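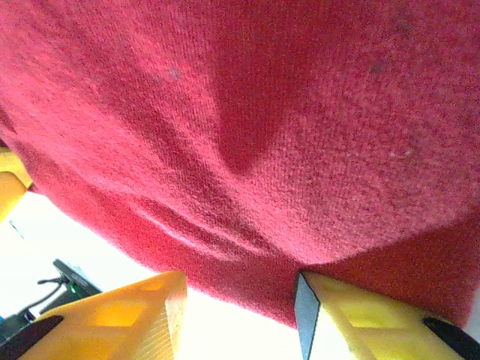 Close quarters: red knit resting against a yellow gripper finger.

The house rules for handling a T-shirt

A small set of rules from Stullow is changing how people talk about robots and laundry, and it makes surprisingly good reading

25 December 2022

The Stullow Code fits on both sides of one sheet of paper. I have had a copy pinned over my desk since June and I still find things in it to like. It sets out how a robot bench that works with cloth should be laid out, started, watched, stopped and written up. It says very little about clever software. Most of it concerns lint, cables, loose threads and who is allowed to lean in.

Cloth is a wonderful problem. A metal bracket keeps its shape when you let go of it, and a T-shirt can be dropped 1000 times and land in a new heap each time. That makes it hard for two labs to compare results, and it was this grumble that started the whole thing. A group in Stullow and another in Bendanbridge were both folding shirts with pairs of small arms, both keeping careful records, and neither could make sense of the other's numbers. One lab called a fold good if the edges met. The other called it good if the shirt went into a drawer!

So they wrote down the boring parts first. The bench comes before anything else: a plain floor in a pale colour, walls that stay the same from one day to the next, both arms fixed to the same rail, and cables with enough slack for the full reach of each joint. Patterned walls are allowed, provided the pattern is recorded and nobody swaps it halfway through a set of runs.
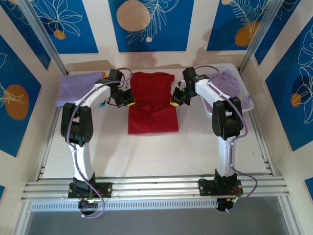
Two arms on one rail, with a red garment laid between the grippers and more cloth waiting at the back.

The next section is the one I would hand to any newcomer. It deals with what else may be on the bench. Early drafts wanted everything cleared away except the item being folded, and the Bendanbridge group objected, quite rightly in my view, that no home looks like that. The final wording lets you keep other clothes and a basket within reach of the arms as long as they are listed at the start of the run. If a sleeve from the wrong garment gets picked up, that is written down as well. I love this rule. It lets the mess in and asks you to be truthful about it.

Then come the people. Hands stay outside the reach of the arms while the motors are live, and the stop button is pressed before anyone straightens a shirt, however small the crease. The Sepúlveda workshop, which joined a little later, added a line saying that the person at the stop button has no other job during a run. Anyone who has tried to take notes and keep an eye on two moving arms at once will see the point. They also asked for lower speed whenever the two grippers are within 20 centimetres of each other, and everyone signed up to that without much argument.

Fingers get a whole paragraph. Printed plastic ones are cheap and quick to replace, and many groups like them for that, but edges wear and layers can lift, and a rough spot will catch in soft knit. The code asks for a look at both tips before each session and a wipe of the pads after it. Worn tips are swapped in pairs, left and right together.

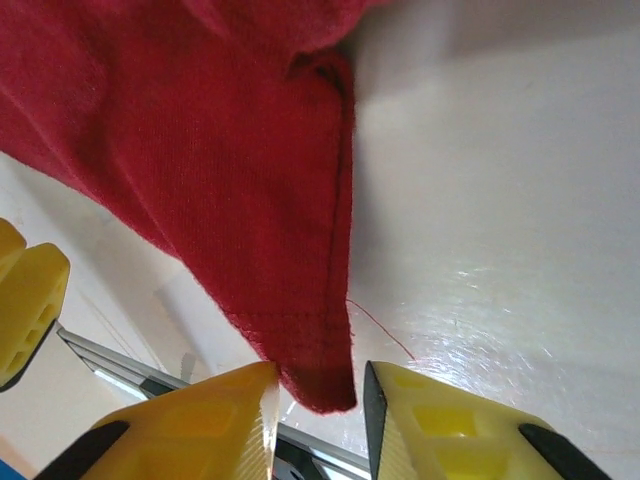 Hems and corners are where the code gets really fussy, and I mean that as praise. A hem is the handiest place to take hold of a shirt, with its double layer and its line of stitching, and it is also where threads work free. A loose thread can wind itself into a joint, or fool a camera into seeing an edge that isn't there. The rule is to look over the garment before the first run and again every 80 folds. You may trim a thread, but you must say so in the log. You may not trim it in the middle of a run.

There was a lively row over old clothes. Brolus, a firm that sorts second-hand textiles, pointed out that nearly everything it handles is bobbled, faded or a bit stretched, and that tests on crisp new shirts told it next to nothing. The code now asks for at least 3 worn garments in every test set. Lint and pilling count as part of the garment and are left alone. 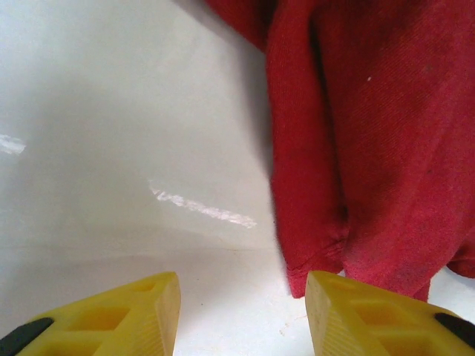
Light has turned out to be the hardest thing to pin down. Glossy white panels are easy to clean and they show up dark cloth beautifully, but they also throw glare straight back at a wrist camera. One camp wants matt surfaces only. The other says kitchens and utility rooms are full of shine, so the arms had better get used to it. For now the code simply asks you to note where the lamps are and to leave them there - a sensible truce, if a short-lived one, as both sides have promised fresh wording for the next draft.

Can a rule sheet make a robot fold better? I doubt it. What it has done already is let a lab in one town repeat a test from another and come out with a result both sides accept. I watched a afternoon of this at Bendanbridge, with the Stullow sheet taped to the side of a cupboard and covered in pencil. Someone had underlined the bit about the stop button twice. The next draft will add towels, and there is already a long list of comments about socks.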